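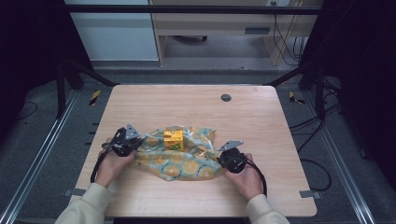

Huvham is a small collection of graphics card benchmark logs, put together because Sibel Çetinkaya and I kept losing our own notes every time one of us swapped a card. It holds 300 runs on 4 cards, each with frame times, fan speed, core temperature and power draw at the wall. We wanted test scenes that were hard on a card in different ways, so one of them is a heap of crumpled cloth with a busy print. If you think of a fabric covered in orange-and-white citrus slices, bunched up on a wooden table until the circles bend over every fold, you have the idea – lots of small shadows and a pattern that shimmers horribly when the texture filtering is poor.

What you get

One plain text file per run, named by card, scene and driver. Times are in milliseconds, temperatures in Celsius. The first minute of every run is left in, so please trim it yourself if you only care about a warmed-up card.

How the runs were made

Everything was done on the same machine in my spare room, mostly in November, with the side panel on. Fans were left on their default curve. Tetteh Ankrah kindly repeated 80 of the runs at his place, and those live in the folder called odero, after his computer.

Known problems

Run 81 has a gap in the middle where the logger stalled. The wall meter rounds to whole watts, and it's a bit slow to catch short spikes.

Thanks

To Youssra Younis, who wrote the plotting script and has been very patient with my column names. Corrections are always welcome – do send the log along with them if you can.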